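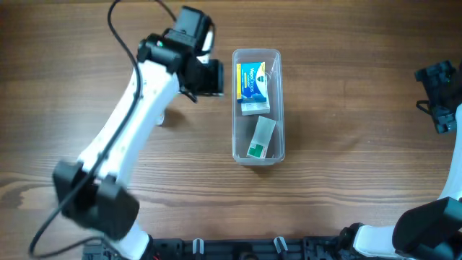
Progress report, two-arm packing work, Skellasmont site
To: Fumiko Takagi, Gastlow
From: Mesfin Yimer
2019-05-11

Summary

Packing runs were stopped for part of this period after a fault on the left arm. They have started again at reduced speed. We are behind on the run total and ask to move the second milestone to the end of May.

The fault

The task is to place small pharmacy goods, such as boxed cough drops and flat packets, into a clear plastic container set between the arms. On run 2,009 the left arm did not stop at the release point. The wrist kept turning, the gripper pressed down on the container wall, and the container slid toward the right arm. Hinata Kubo hit the stop button. No one was hurt. The container cracked at one corner and was replaced.

The log shows that the wrist motor lost its position signal for 33 milliseconds. The controller should treat any loss of signal as a fault and cut power. Instead it held the last good value and went on moving. We found the same dropout, with no visible effect, in 123 earlier runs. These should have been caught in our log checks and were not.

Cause

Mizanur Sultana traced the dropout to the cable on the left arm. With the arm fully raised the loop pulled tight at the wrist connector. The hold-last-value setting came from the Akgül controller files we copied over at the start and never reviewed.

Done so far

Left arm cable replaced, with a longer loop.
Controller now cuts power on any lost signal. Tested on both arms by pulling the connector by hand.
Speed limited to half until the milestone review.
Logs checked for dropouts at the end of each shift.

Still open

The right arm has the original cable. The part is on order from Grorkthorpe. Everaldo Trindade is going through the remaining controller settings and has finished the motion limits but not the gripper force limits.

The target for the milestone is 3,000 runs. The 123 affected runs will be left out of the results and repeated. We are not asking for additional money. The cable and containers come out of the existing parts budget.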